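Rirkari Robotics Club — Frequently Asked Questions

Hi! I'm Beca Price and I run the club with Gumaro Sandoval. We get the same emails every fall, so I finally sat down and typed up the answers.

Do I need to know how to code?

Nope. Most people show up having written a few lines of something in school, and a good number have never written any. Gumaro does a beginner table for the first month. If you can copy a file and fix a typo you can follow along.

Who can join?

Any student in grades 9 through 12. You don't have to go to the same school as the rest of us (I get asked that one a lot!). Eighth graders can come watch in the spring and join for real the next fall.

What does it cost?

Dues are $80 for the year. That covers snacks, your shirt and the contest fee. If $80 is a problem, send me a note and we'll sort it out, no forms.

When do you meet?

After school, 3:30 until 5:30, and later in January when everybody is panicking about the contest. Parents, please don't honk. Text your kid.

What's the Celari Cup?

It's the contest we build up to all year. Teams get a virtual arm and gripper and have to write a program that picks up parts and drops them in the right bins. You get 300 seconds per round and there are 8 rounds. Last year our Tanoli team did great until round six, when their arm spent the whole time politely hovering over the wrong bin. We still talk about it.

How big are the teams?

Three or four people. You can pick your own or let me match you up, and I'm pretty good at it, if I do say so.

So do we work with real robots or simulated ones?

Mostly simulated, at least until spring. I know, some of you just made a face. But in the simulator you can crash the arm into the table all afternoon and then hit reset, and everyone gets their own robot instead of waiting in line for one. The first thing you'll learn is opening and closing the gripper, and then getting it lined up over a part without knocking the part over — that second bit takes a while.

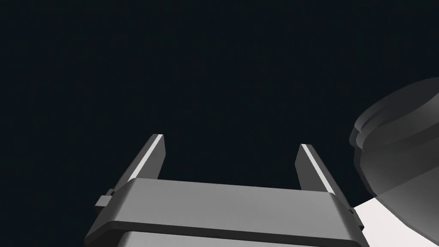 Nondska is the name of our practice world, by the way. You'll hear it constantly. One of our first members named it and I've never gotten a straight story about what it means.

Will my laptop run it?

Probably! Anything from the last few years is fine, and Chromebooks work if you use the browser version. We have loaners too, but they stay in the room.

How long before my program works?

Depends on you. Gumaro likes to tell people that his first grasping script ran 3000 tries overnight and picked up nothing. He'd mixed up open and closed. Save your work often and ask for help early, we really don't mind.

How do I sign up?

Come to any meeting and find me or Gumaro. Bring the permission slip, signed, and your laptop charger.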